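How to Sort Loose LEGO by Size Before You Build

by Saskia Paewai

Most people sort by color first. It looks nice in the bins, but a small red piece in a pile of red pieces is hard to find. I sort by size and leave color for later. The tub I used for this page had 1465 pieces in it and came from a yard sale in Nesitdale.

What you need

A large baseplate
A flat surface with some free space next to the plate
Shallow containers with lids, one per size group

Step 1. Take out what doesn't belong. Old tubs collect coins, hair ties and parts from other toys. Put all of that in a bag and deal with it at the end.

Step 2. Pull out the big bricks. Spread a few handfuls at a time and pick only the largest ones. Don't stop to look at anything else.

Step 3. Make a guide row. Choose one piece for each size you plan to keep separate and lay them in order beside the baseplate, largest first. Use a different color for each so you can tell them apart at a glance. The row stays put until the sorting is done. 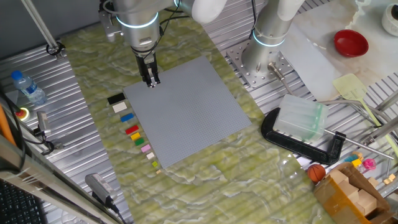

A guide row along the left edge of a gray baseplate, from a black brick at the top to a tiny tan piece at the bottom.

Step 4. Match and drop. Hold each new piece against the row, find the closest size and put it in that container. If it falls between two sizes, go with the smaller one.

Step 5. Leave the tiny pieces for last. Tip them onto a tray with a raised edge and go slowly.

Step 6. Label the lids. I write the size on masking tape and stick a spare piece next to it. Ionuț Nistor uses the same system for a collection of up to 3000 pieces, with the tiles in a separate drawer.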